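Verken Teleop FAQ
Questions from new demonstrators, collected by Melati Pangaribuan
Last updated April 18, 2025

What does a demonstrator do?
You drive the robot through a household task from start to finish, and we record every motion so a policy can learn from it. Most of our work happens in simulated homes, so you can do it from a desk with a pair of hand controllers. It's a lot of fun, especially once the arms start to feel like your own!

Do I need to know how to code?
Nope. If you can tidy a living room, you have the main skill already. Plosora, our recording app, starts and stops with one button.

How long does it take to get comfortable?
Plan on 3 short practice sessions. The first one is usually clumsy for everybody, and then somewhere in the second your hands stop fighting the delay and it all clicks.

Can I use both arms at once?
Please do! Two-handed demos are some of the most useful ones we get. Start slow, keep both wrists loose, and let one arm wait while the other does the fussy part.
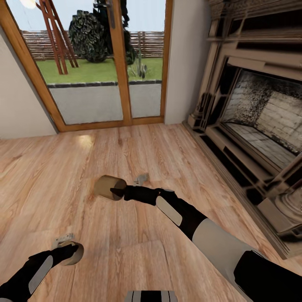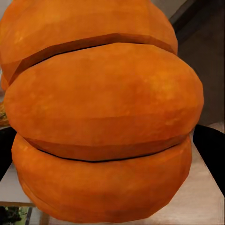 If you lose track of where a hand is, let go of the clutch, switch to another camera, and take your time. A pause in the recording is easy to trim later. A panicked swing across the room is much harder to clean up.

What if I drop something?
Keep going and pick it up again if you can reach it. Recoveries are great training material (I get excited every time one comes in). If the object rolls somewhere impossible, hit Reset and start over.

Should I move as fast as I can?
Smooth beats fast. Come in toward an object from a little way off, close the fingers, wait a beat, then lift.

How many demos does a task need?
It varies a lot. Our pick-and-carry set has 316 demos in it, and we kept 152 of those for the first training run. A simple drawer task can get by with far fewer.

Can I guide a real arm by hand instead?
Yes, on the Falcão bench. You hold the arm by the wrist and walk it through the motion while the joints are free. We have 8 bench slots a month, and more are planned for September.

Where do I see what the robot learned?
Replays show up in your Andeneo folder after each training run. Watching it try a move you taught it is the best part of the whole thing, so do go look!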